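Sarnance
@sarnance

ok thread on the grippers bc I keep getting asked how we keep the hand-held pairs running at the Lallberg table. long, sorry

first thing. a pair is a pair. left and right stay together, get cleaned together, get calibrated together. we mixed them up once in December and lost most of a Friday working out why the widths didn't match

pairs get a strip of tape inside the handle now. same color both sides. if the tape is gone it goes on the repair shelf, no arguing

fingertips. the yellow ones. soft, they grab cloth really well when clean and really badly when there's lint on them. and we do nothing but cloth so there's always lint

wipe with a damp lint free cloth, then dry, then press a bit of packing tape on the pad and peel. no alcohol. alcohol made ours go shiny and after that a towel corner just slides out

swap tips at 2,000 closes or when you can see the pad has gone flat at the front edge. whichever first. it's nearly always the front edge

when you swap, do all the tips on the pair, not just the ugly one. new tip against worn tip closes crooked and you pinch on one side only

screws. the finger screws back out. slowly, over days, you don't feel it, then the finger has a wobble and your closed position is off by 2 mm. check every morning before the first towel

tiny dab of the removable threadlocker. REMOVABLE. someone used the other one on our Brostham set and I had to heat the thing to get the finger off. never agian

finger tight plus a small nudge is plenty, the housing is plastic and will strip

zeroing: close fully, hold, hit zero. open fully, hold, note the number. we want 280 on the raw readout, give or take a couple. if it's drifting down every day the slide is dirty, don't just keep re-zeroing over it (I did this for a week)

slide cleaning is fingers off, dry brush down the rail, blow it out, one wipe of dry lube. not grease. grease + towel fluff = felt. I have pulled actual felt out of one of these

cables next. where there's a cable, leave slack at the elbow. if it goes tight when you reach for the far corner it pulls at the connector and you get dropouts 11 minutes into a run, always when it's going well

also don't park the device on its own cable between runs. I see you

lens on top: blower first, then cloth. fingerprint on there and the whole session is soup

table. wipe it down before start, check nothing's left on it that you don't want in every single recording. light colored top is fine for us, we tried a dark mat and the navy stuff disappeared on it

last check before we start is a slow pinch on real fabric, both hands. tips should meet flush and hold a corner with no squeeze. if you have to squeeze, go back to the fingertip posts

yellow-green cloth on the table, one hand-held unit at the bottom of frame, one in from the side 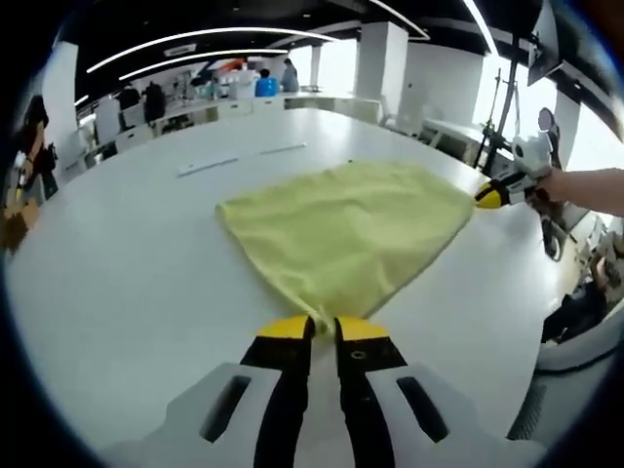
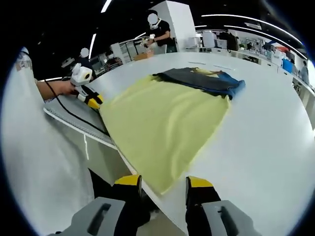
thats it, back to towels. will do a seperate one on the charging shelf if anyone cares

Whitlock
@whitlock

Replying to @sarnance
the packing tape trick is going on our wall. question on the tips though, do you count closes per finger or per device? we go by calendar and swap every other week, and I think we're throwing out good ones. also yes please to the charging shelf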